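5.3 Loss of grip on transparent objects

The most frequent fault in the tableware trials was a dropped object during transfer to the tray. Of the 800 episodes logged on the Bidham cell, 49 ended in a drop, and in most of these the object was made of clear glass. This section describes how the fault develops, why the existing checks missed it, and what was changed.

The two arms share one task queue. Each arm receives an object label, a grasp pose and a place pose from the planner, and reports back when its gripper has closed and again when it has opened. In the original version of the controller, a grasp was accepted if the finger gap stayed above a minimum value for 3 control cycles after closing. The value was tuned on ceramic plates and tins. It works well for objects with a thick rim, and poorly for objects with a thin one.

Two separate errors combine in the failed episodes. The first is in the depth estimate. Clear glass returns few valid depth points, and the points that do come back often belong to the surface behind the object. The estimated rim is then lower than the real one. The arm comes down too far, one finger touches the wall of the bowl early, and the bowl turns slightly before the fingers close. The second error is in the acceptance check. A finger resting on the outside of a curved wall can hold the gap open long enough to pass the check, although the object is held by friction at one edge only. The arm lifts, the load shifts, and the object slides out during the first part of the transfer.

We first suspected the tablecloth. A printed cloth can produce false edges in the segmentation mask, and the walls of the cell are also heavily patterned. We repeated the trials with a plain gray cover on the table and saw the same type of drop. The patterned cloth was put back, as the later trials were meant to include visual clutter.

A drop near the tray has a further effect. The controller treats the place step as complete when the gripper opens at the place pose, whether or not anything was in it. The next object is then planned against a tray state that is wrong. In one June session this led the second arm to approach a position where a tumbler was lying on its side. The contact force limit stopped the arm and the tumbler was not broken, but the stop was reached later than the safety review had assumed. The delay was traced to a filter in the force signal, which had been set for a heavier gripper and never changed.

Figure 7 shows the cell during a tableware trial. The left gripper is above the clear glass bowl in the blue tray, beside a plate standing on its edge. The right arm points toward the center of the table, with a small glass of liquid behind its gripper.

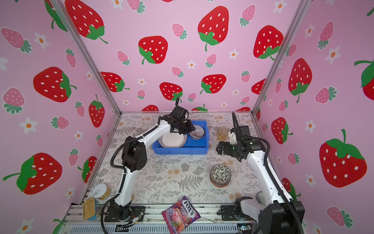

Figure 7. Tableware trial with two arms, blue tray and mixed household objects.

5.4 Changes to the controller

Three changes were made. The finger gap is now compared with the expected width of the labeled object, with a separate tolerance for glass. After a short lift the arm pauses and the wrist load is compared with its value before the grasp; if the difference is too small, the object is set down and the attempt is logged as failed. The force filter was replaced with the faster one proposed by Hrytsenko, and the stop limit was checked again at low speed with Tymofii Moroz at the emergency stop.

The load check does not help with very light objects, where the change is close to the sensor noise. For these the planner still relies on finger gap alone.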